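Teleop demos: cabinet door keeps slipping out of the gripper, is it me or the rig?
Posted in Teaching by demonstration, Wednesday

Hi all, hoping someone has been through this. Two arms, leader/follower set up, I drive both at once from the leader pair and we record joints plus the cameras. Kitchen tabletop tasks. The one I'm stuck on is open the cabinet with the right arm, left arm takes a plate out of the dish rack and puts it in. Sounds easy. Isn't.

We've got 249 demos recorded and 222 of them I'd call usable, the rest I dropped something or gave up halfway. Trained a policy on the 222. Plate part is decent. Cabinet part is awful. It gets to the bar handle, closes, starts pulling, then the fingers slide off the end of the bar and it carries on pulling at thin air like it's done the job. Then the left arm comes over with the plate and bumps it against a shut door.

Things I've tried: slower pulls, gripping harder, putting rubber tape on the fingers (came off after a day). Also tried starting the right arm nearer the handle. Bit better, not much.
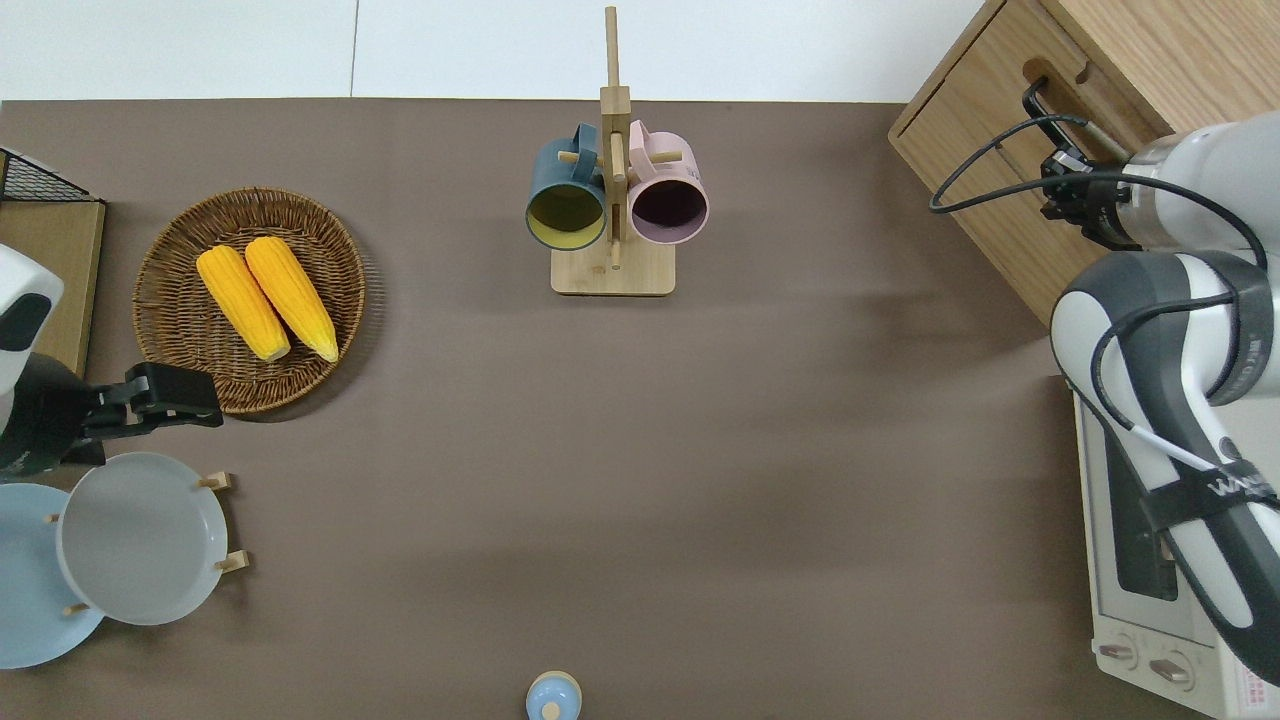

When I do it by hand over the leader arms I get it open most times, but I do notice I wiggle a lot. Sort of feel for it, grip, let go, grip again, then pull. No force feedback on our leaders so I'm going by eye. Also I tend to look at the right arm and forget the left one, so the left just hovers near the plates while I sort the door out. Does that matter??

Software is Fukater for the recording, if that changes anything. Don't want to record another 2,000 of these if the fix is something daft. Thanks

drawer_goblin

It's your wiggling. Had the same with a fridge door.

The policy copies what you did including the faffing. If half your demos have grip, let go, grip again, it learns that letting go near the handle is normal. Then at run time it lets go mid pull, or never gets a proper hold in the first place, and there's nothing telling it the door hasn't moved.

What I'd do, in this order:

Watch back your 222 and sort by how many times the right gripper opens after it first closes. You can get that off the gripper channel, no need to sit through the video. Bin the worst ones or at least keep them out of the first training run. I'd take 80 clean ones over the whole lot.

Record new ones with one rule, a single grip per door. If you miss, stop, throw it away, reset. Feels wasteful. Do it anyway.

Pull in an arc. The door's on a hinge and if you pull straight back the handle turns inside your fingers and walks out of the end. Very easy to do when you're going by eye. Let the wrist turn with the door. Practise it without recording til your hands know it. If yours is a drawer and not a door then ignore this bit, pull dead straight, but from what you say about shut door I'm assuming hinge.

Grip in the same spot on the bar every time, middle if you can reach. Then once that works start varying it a little on purpose. Not before.

And yes the left arm matters. If it hovers for a random length of time while you fight with the door, the policy has no idea when it's meant to go. Either park it in a fixed pose until the door is open, or grab the plate first and hold it. Pick one and stick to it for every demo. I park mine. Pausing is a pain for these things, a still arm looks the same at second one and second ten, so keep the wait short.

Rubber tape always comes off. Silicone finger sleeves stay on longer.

mossbank_teleop

Mostly agree with above but I wouldn't bin all the messy ones. Misses followed by a good recovery are useful, it's the only way it ever learns what to do when the fingers slide off. At the moment yours pulls at thin air becuase it's probably never seen a slip and a proper retry.

So do two piles. Clean ones as drawer_goblin says. Then a seperate set, start with the gripper already slipped off or half on the bar, hit record, back off, line up, grip, pull. Short clips, don't do the plate part at all. We did 12 in an afternoon to see if it was worth the bother and could already see it trying again instead of giving up. Did more after that obviously.

Difference is your wiggling is feeling about with no visible reason for it. A recovery has a reason you can see in the camera. If you can't tell from the picture why you let go, the policy can't either.

Which brings me to cameras. When the right arm is on the handle, can you see the fingers from the head view? On ours the forearm sits right across the thing we're trying to grip. Wrist camera sorted it. If you've already got wrist cams check they're in time with the joints, ours were lagging behind by a few frames and every grip was learnt late. Fukater writes a timestamp per stream I think, compare those. Might be an option to line them up on export, can't remember where it lives.

Also move the clutter about between demos. Basket, mugs, whatever's on the table. If everything sits in the same place for all 249 it'll go to pieces the first time someone tidies up. Not the handle problem but you'll hit it next.

teabreak_77

have you tried just a bigger handle

we swapped ours for a chunky one from Biwott and the problem went away, took ten mins. cheating maybe but depends what your trying to prove

drawer_goblin, replying to teabreak_77

Fair if the handle isn't the point. If they want it working on anyone's cupboard then no.

Original poster, replying

Right, checked the gripper channel like you said. It's bad. Loads of them open three or four times before the pull. Had no idea I was doing it that much. And it is hinged, and yes I've been pulling straight back.

Wrist cams are on but not checked the timing, will do tonight. Going to park the left arm and do a clean batch, then the slipped-off clips after. Keeping the handle for now but noted!

Anyone know if you can trim the wait out of a demo in Fukater without breaking the other streams? Or is it easier to just record again

mossbank_teleop

Trim on export, all streams at once, not one by one. But don't cut out of the middle, the arms will jump. Record again if the wait's in the middle.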